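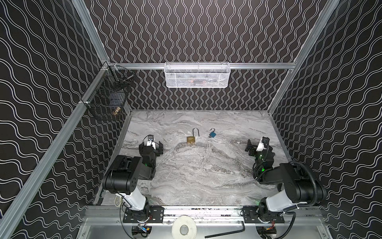 Replevin, Solange Penner writes, is the remedy for people who want the thing and have no use for the check. Her phrase is often repeated in introductory courses, though many replevin cases do end with a payment of money.

Replevin is a civil action to recover personal property that another person is wrongfully holding. It is used in most of the United States, where it may also be called claim and delivery, detinue or sequestration, depending on the state. It does not apply to land or buildings, which are recovered through ejectment or eviction.

Origins

The action grew out of the English law of distress. A landlord whose rent was unpaid could seize a tenant's cattle or tools and keep them until the debt was settled. A tenant who disputed the seizure could ask the sheriff to return the goods at once, on a promise to bring the dispute to court and to give the goods back if the case was lost. American courts took over the action and widened it to cover almost any wrongful holding of goods — not just those taken by a landlord.

Elements

The plaintiff must generally show a right to immediate possession. Full ownership is not required. A renter of equipment, a repair shop with a lien or a lender whose borrower has defaulted may all qualify. The goods must be described closely enough for an officer to pick them out, usually by make, serial number and place. Money can be replevied only if it is kept apart and identifiable, such as coins in a marked bag.

In many states the plaintiff must also have asked for the goods back before suing, unless they were taken unlawfully in the first place. 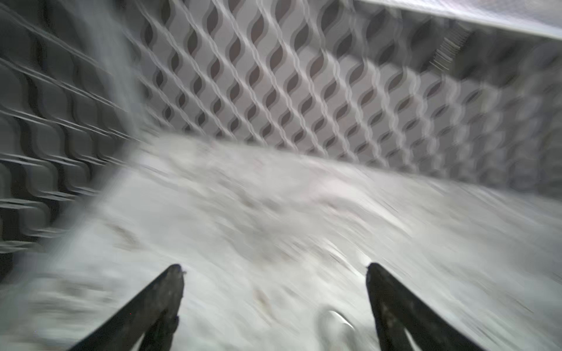

Procedure

A case starts with a complaint and, if early possession is wanted, a sworn statement explaining the claim. The court then usually holds a hearing. Older laws often let a clerk issue the writ on request, but constitutional due process now limits seizure before the other side has had notice and a chance to be heard. Exceptions remain for urgent cases, for example where goods are about to be hidden or moved out of state.

Before the writ issues, the plaintiff normally posts a bond, often set at twice the value of the goods. The defendant may be allowed to post a counterbond and keep the property until trial. An officer carries out the writ. Rules on forced entry into locked rooms and storage units differ by state, and some require a separate order from the judge.

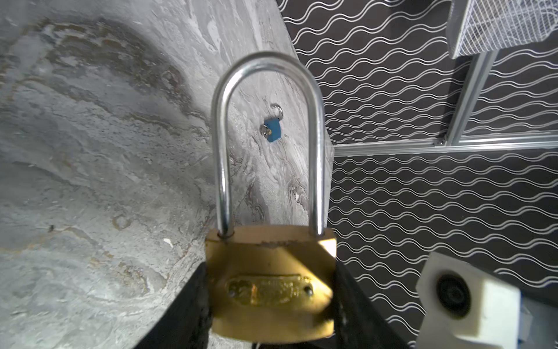 A brass padlock.

Judgment and damages

A winning plaintiff receives the property, or its value if it cannot be returned, along with damages for the time it was withheld. If early possession was given and the plaintiff then loses, the goods must go back and the bond is available to the defendant.

A teaching problem by Florence Bergeron shows how the sums are set. Wayne Gosselin leaves a printing press with Rumow, a storage firm, which refuses to release it over a disputed bill. The press is worth 3,000 dollars. Gosselin rents a replacement for 12 days at 80 dollars a day. If he wins, he may recover the press and the 960 dollars in rental costs, so long as the court finds the rental reasonable.

Related actions

Conversion seeks the value of the goods and treats the wrongdoer as having bought them. Trespass to chattels covers lesser interference, such as damage or short-term use. Detinue was historically limited to goods first received lawfully and then kept, and several states have merged it with replevin. A secured lender may also repossess collateral without going to court, provided there is no breach of the peace. Lenders tend to turn to replevin when a borrower objects or the collateral is behind a locked gate.

See also

Bailment
Conversion
Distress for rent
Secured transaction
Writ of attachment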